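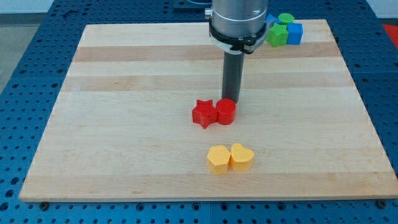

One reader of an early draft, a shop teacher in Zillthorpe, objected that a board with visible strips can never be a neutral surface, and that children and adults alike will line things up with the stripes whether we ask them to or not. We think the objection is a good one, and it changed how we wrote this section.

Figure 3. Red and yellow blocks on the maple board. The star and the cylinder share a color and differ in outline.

3.2 Blocks and board

The Plivia set was chosen for its plain shapes and strong colors. What makes it such a pleasure to study is that it offers two honest ways of being tidy. A person can put red with red, as with the star and cylinder in Figure 3, or can ignore color and sort by outline. Both are correct, and people slide from one to the other in the middle of a layout without seeming to notice!

We collected 200 finished layouts from 80 adults at the Pelano and Paju sites. Each person had 2 minutes per layout and was told only to "put the blocks in order." We gave no sample layout and did not say what order meant.

The board has strips of pale cream and darker tan, and one of the darker stripes is easy to pick out. After the comment from Zillthorpe we went back to our notes and added a code for stripe use: a layout was marked when a row of blocks ran along the edge of a strip from end to end. Two coders marked every layout separately and then talked through the cases where they differed. Most of these were short rows, where a pair of blocks side by side could be read as a row or simply as a pair - a small question that kept us talking for much of February.

Touching blocks were coded as one group. Blocks with a gap between them were coded as separate groups unless they shared a color and no other block lay between them. This rule is generous to color, and Section 4.1 repeats the main counts without it.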